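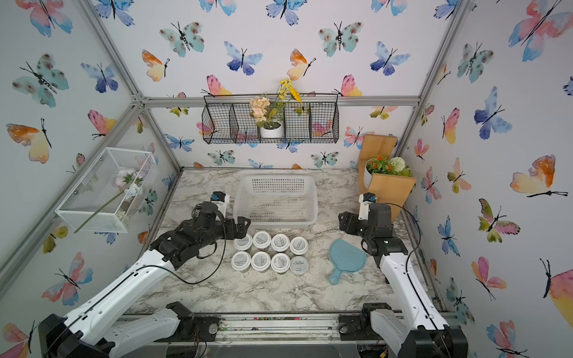 Cups out, basket empty, both grippers ready for business.

22 shares | 15 comments

How we teach a pair of arms to pack cups into a basket

A few people at the Breltthorpe open evening asked how our club got going with the cup packing task, so I promised I'd write it up. This is the Dedwood version, which is what we call our table (long story, involves a shed). It should work for any two-arm set-up where you record a person driving the arms and then train on the recordings.

1. Start with the cups in neat rows

I know, I know, real life is messy. But if your first recordings are messy too, you'll have no idea whether a bad run is down to the cups or to you! We do two rows of four in front of the basket, with a bit of finger room between them, and only start shuffling things about after 70 good recordings.

2. Pick one way of gripping and stick to it

We grab the body of the cup, below the lid. Everyone who drives has to do it the same way. In December we had half the group coming in from the top and half from the side, and the model learned a sort of hover in between that was no use to man nor beast.

3. Decide who does which side

Left arm takes the left-hand cups, right arm takes the right. Only one arm goes over the basket at a time, and the other one backs off and waits. Say it out loud while you drive if there are two of you ("right going in!"), it feels daft for the first go and then you can't do without it.

4. Fill the back row first

Same order every time, back then front. If you do the front first you end up reaching over standing cups with a wrist and a loop of cable, and I've had to pick up a whole row that way.

5. Practise with a cup on its side

Once the upright ones are going well, do a batch of recordings with the cup tipped right over in the gripper. Go slowly, keep well clear of the basket rim and straighten it before you lower it in.

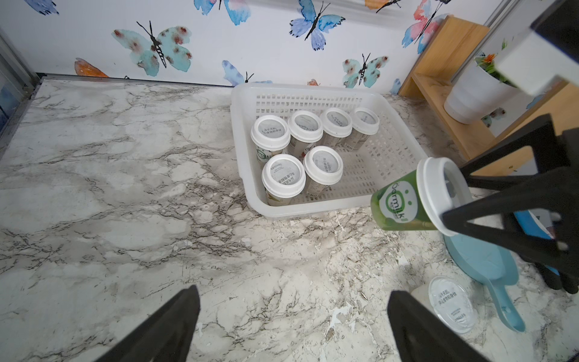
Yaroslav Levchenko: We do the tipped cups from day one and mix them in with the rest. If you leave them till later the model gets very sure of itself with upright ones and you spend ages undoing it. Worth a try with a small batch?

Fair point, and we're giving that a go next term. I'd still want the neat rows first for new drivers, though.

6. Bin the bad ones as you go

Keep a notepad by the table and write down the run number whenever you bump something. Going back through 300 recordings to find the one where you sneezed is a rotten way to spend an afternoon (ask me how I know).

Next up is sorting by label, once I've got my head round the lighting.

Share this page | Back to top
Contact the Dedwood table at Breltthorpe Robotics Club | © Breltthorpe Robotics Club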